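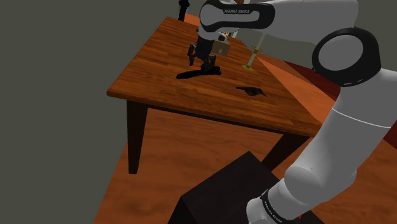
News > Colored Stones > Grading and Reports

Braltix revises color grading procedure for garnet reports

May | By Vendula Paulík

Braltix, the colored stone laboratory in Skorkby, has changed the viewing conditions it uses to assign color grades to garnet. The new procedure applies to spessartine, rhodolite and the color-change varieties, and takes effect for stones received from Friday. Stones are now graded face up on a matte neutral gray tray, under a daylight-equivalent lamp, with a gray screen on three sides. Earlier practice left the surroundings to the grader. The notice to clients is specific about work surfaces: a bare wooden tabletop, such as the one under the white arm at the top of this page, is no longer acceptable within the viewing area. Light reflected from brown material can enter a faceted stone through the pavilion and add warmth to the face-up color. The effect is small in dark rhodolite and easier to see in pale spessartine.

The change follows a repeatability check on 270 faceted garnets, each graded twice by the same person on different days. On the old setup, 17 stones received a different hue grade the second time. On the gray tray the number fell to 11. Tone grades were nearly the same under both setups, and saturation was not compared because the scale was revised partway through the work.

Recep Akbulut, who manages the colored stone section, said most of the stones that moved were near the boundary between orange and yellowish orange. "Those will always be difficult," he said. "The tray takes out one source of drift. It does nothing for a stone with strong zoning, and we have left the zoning comment as it was."
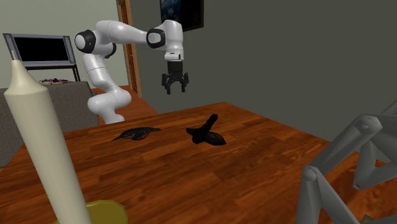
White arm with black joint rings, gripper pointing down over a wooden table.

Color-change garnets are handled separately. They are examined first under the daylight-equivalent lamp and then under an incandescent source, with the screen left in place for both. The report will list the two colors on separate lines and describe the change as weak, moderate or strong. The former wording, which gave one color followed by "with change," has been dropped.

Identification work is unaffected. Refractive index, specific gravity and spectrum are still recorded before color is graded, and garnets of intermediate composition -- pyrope-spessartine in particular -- will continue to be named on the basis of those readings. Weight and measurements are also taken as before.

Dealers have raised one practical objection. Zoltán Hegedűs of Plurkwood, a wholesaler of calibrated stones, said buyers rarely view goods under laboratory conditions and may find that a graded stone looks warmer in the office than the report suggests. He has asked for the lamp and tray specification to be printed on the back of each report. Braltix said it will publish the specification but has not decided whether it will appear on the document itself. 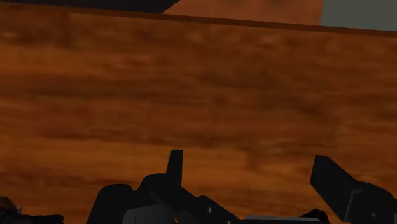
Existing reports and regrading

Reports already issued remain valid. Owners may resubmit a garnet for a new color grade at 75 percent of the standard fee, provided the original report is returned with the stone. Mounted stones are excluded from the offer, as metal in the setting affects face-up color in the same way as the work surface.

No date has been set for extending the procedure to other species. Akbulut said tourmaline is the likely next candidate, although pleochroism means the orientation of the stone on the tray would have to be fixed first.

Related items
Mahlangu parcel of rough rhodolite sold in single lot
Refractometer contact fluids: storage and shelf life
Anežka Šťastný on cutting pale spessartine for brightness
Matúš Holub: reading the absorption spectrum of almandine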